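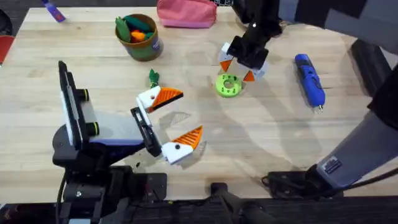 Two arms, one part and a wrist camera

Work on the Sornik method has moved from single-arm picking to tasks that need both arms. The question this term is a narrow one. When an arm loses its clear view of a part, can the other arm's wrist camera stand in for it, and does the policy learn to use that view without being told to?

Until June the group trained one policy on the fixed camera alone. It worked well enough for parts lying in the open, but it was poor at the last few centimetres, where the fingers cover the thing they are meant to close on. The new version takes both wrist views as well and learns a weight for each of them at every step. If one view is blocked, its weight should fall and the others should rise. Nothing in the training data says which view is the good one.

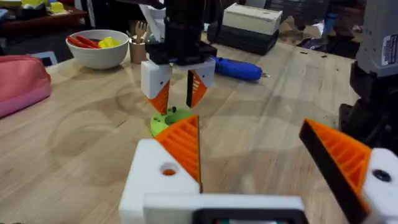

Orside Manipulation Group, Department of Engineering

The training set is small. It holds 103 demonstrations, all of them recorded with a person guiding both arms by hand controls. Each one lasts around 40 seconds. We kept the slow and clumsy ones, including those where the operator had to back off and come in again, as an earlier set made up only of tidy runs gave a policy that could not recover from a near miss.

The comparison was simple. Three versions of the policy were trained on the same data: fixed camera only, all views with equal weight, and all views with learned weights. Each was given 13 starting layouts that did not appear in the training set. The fixed camera version finished four of them. Equal weights finished seven. Learned weights finished 10.

We would not read too much into the gap between the second and third results with so few layouts. The failures are more useful. With equal weights, the arm tended to stop short and hover when one wrist view was blocked. With learned weights it carried on down, and the three layouts it failed were all ones where the part lay close to another object and the fingers touched the wrong thing first. 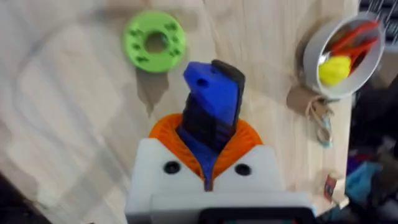

Depth remains the weak point of a wrist view. The camera moves with the fingers, so they stay in much the same place in every picture while the table shifts behind them, and the policy has to work out distance from that shift. A part can look nearly within reach when the arm still has some way to go. The green ring is a fair test of this, being flat and round with a large hole through the middle, and its shadow on the wood is one of the few cues to height that a single view offers. We tried training with the shadows evened out by software and the results dropped, so the policy seems to lean on them. That is a worry for anyone hoping to use it under different lighting, and we have not dealt with it yet.

The objects left standing about on the table are part of the method too. Bowls, toy food and pouches change what the cameras see without changing the task. The Waaka baseline, which we ran for comparison, was trained on a bare table and did badly as soon as anything else was put out. Ours held up better, though it still pays too much attention to strong colours.

There is one more problem that we did not plan for. A wrist camera does not always look at the table. As the arm turns, much of its view can be taken up by the floor, the window or other equipment, and daylight through the window changes through the afternoon.

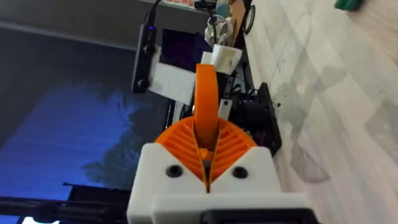
Wrist view with the window to the left and the floor to the right.

In steps of this kind the learned weight for the wrist view dropped sharply, as we had hoped, and came back up once the table was in view again. It was slower to come back in the evening runs. We are now adding more demonstrations recorded late in the day to see if that closes the gap.

The next set of layouts will be drawn up with the Tillmont lab, who will choose the objects and not show them to us beforehand. Both groups will use the same scoring sheet. The code for the view weights is on the group's shared drive, in the Sornik folder, along with the layouts used here and the full list of failed runs. Please ask before changing anything in the training folder, as jobs are usually running from it overnight.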